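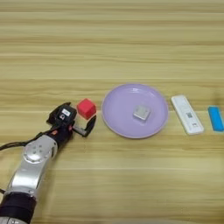

3 min read

Trotness Community Help > Furniture and Rooms > Surfaces

Cleaning and protecting a light wood table used for tabletop activities

Yamuna Krishnan
Posted Oct 5, 2020. Viewed 484 times.

I am writing on behalf of the activity room at Venkataraman. We have a table with a light wood top on which small objects are set out for placing and sorting exercises. The set in use at present includes a lavender plate with a raised rim and a red cube. Sessions last 65 minutes, and the plate may be left standing in one position for the whole of that time.

Our written procedure calls for the top to be wiped with a damp cloth and a general kitchen spray after every session. A colleague has asked whether the spray should be discontinued, on the grounds that it will dull the wood over time. I have also been asked to establish whether a mat must be placed under the plate. We would prefer to avoid a mat, as the plate is moved often and the mat is then in the way.

I would be grateful for guidance on the following matters. Is the spray suitable for routine use? Is a mat required where nothing hot or wet is served? The records for the room do not state whether the top is oiled or varnished, and the supplier, Drakia, has not yet replied to my letter.

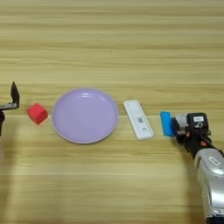

Lavender plate and red cube on the activity table.

Trotness Surfaces Desk

Thank you for your inquiry. The first step is to determine the finish. Choose a spot on the underside, or near a corner where a mark would not matter, and place one drop of clean water on it. Leave the drop for up to 20 minutes. If it remains in a bead and wipes away without trace, the top most likely has a sealed finish such as varnish. If the wood darkens under the drop, the top is probably oiled, or the seal has worn through at that point. Repeat the test in a second place, as tables in shared rooms do not wear evenly.

For a sealed top, a cloth wrung out in plain water is sufficient after an ordinary session. A small amount of mild dish soap may be added when there is something sticky to remove. Wipe in the direction of the grain and dry with a second cloth. Kitchen sprays vary a great deal, and the label should be read before any of them is used on wood. Those containing bleach or ammonia should be withdrawn from the procedure.

For an oiled top, use the same method with less water, and apply a fresh coat of a suitable oil when the surface begins to look dry. The directions on the container govern drying time and must be followed. Used oil cloths are to be spread flat outdoors to dry before disposal. They can catch fire if left crumpled in a bin.

If the top is made up of boards or strips, pay attention to the joints. Water should not be allowed to stand in them.

A mat is not required for a clean, dry plate that is lifted when it is moved. Grit trapped beneath a plate and dragged across the table is the more common cause of scratches. Wipe the underside of the plate when the table is wiped. Small blocks should be wiped as well, and left to dry fully before they are returned to storage.
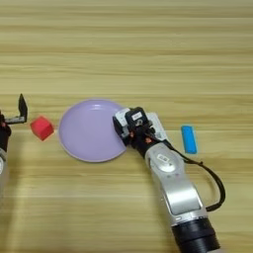
Heather Nepia

I agree with most of the above but would not rule out a mat entirely. Our table at Dulard was paler under the dishes than everywhere else after one summer by the window. Moving things around would have prevented it. We ended up sanding the whole top.

Also, please do not use furniture polish on an activity table. It makes everything slide.

Yamuna Krishnan

Both replies are noted with thanks. The drop test has been carried out in two places and the water stayed in a bead each time. The spray will be removed from the procedure. The question of the mat has been deferred until Drakia replies.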